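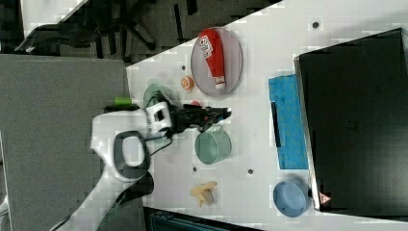
20/02/2023

I finally dealt with the dishes. I've been saying I would since June, when the second kitchen shelf came down and I stacked everything from it in a box by the back door.

The rule I set was simple. Everything goes on the white table, and nothing goes back in a cupboard until I've decided it stays. I like a white table for this kind of job. You can see what you own on it, and you can also see every ring and crumb, so it gets wiped more often than the old one did.

I started with the plastic, because there is a lot of it. We switched most of our everyday dishes over when we moved to Celtcombe. The kitchen floor in this place is tile, and in the first month I broke two stoneware bowls and a mug I had owned since college. After that I bought light stuff in whatever colors were on the shelf. I never tried to match anything. Gray, green and blue is how it ended up, and I've gotten used to it.

Plates were easy. I kept the gray ones with the raised rim. A flat plate is fine for toast, but anything with sauce on it ends up on the table, and a small rim takes care of that. They stack well too. Three chipped dinner plates went in the donation box and then came out again, because the thrift store on Zapata won't take chipped dishes. Those went in the trash.

Bowls took longer. I have too many and I use the same two every day, a pale green one and a light blue one. The green one is for cereal. The blue one holds whatever is being snacked on. I looked for a reason to keep the others and mostly didn't find one, so I kept four spares for when people are over and boxed the rest.

The pale green mug stays. It's wide, so coffee cools off faster than I'd like, but it's also the only mug I can get a sponge into without a fight. I let go of six others, including the one from the Prarnis store opening, which I never drank out of once.

Then there was the stuff that isn't dishes. The table collects things. Ketchup lives out there more than it lives in the refrigerator, and I have stopped moving it back. Bananas get set down on the table and stay there until someone eats them or I make bread. Pens and markers turn up next to the bowls. I put a jar on the windowsill for those and it has helped a little.

I also redid the shelf. The new one is a Kevusmont bracket set, 60 centimeters across, and I put it into the studs this time. The last one was held up with drywall anchors that came free in the package, and I overloaded it. If you're hanging dishes over a counter, find the studs. It took me one extra hour, most of it spent looking for the drill charger.

Plates are on the bottom now, bowls above them, and mugs on hooks underneath. The ketchup has a spot at the end of the table next to the salt. The box by the back door is gone, and I can open that door all the way again, so taking the trash out no longer means turning sideways.

The pan cupboard is next. Two of the lids don't fit anything I own, and I want to check the garage before I get rid of them.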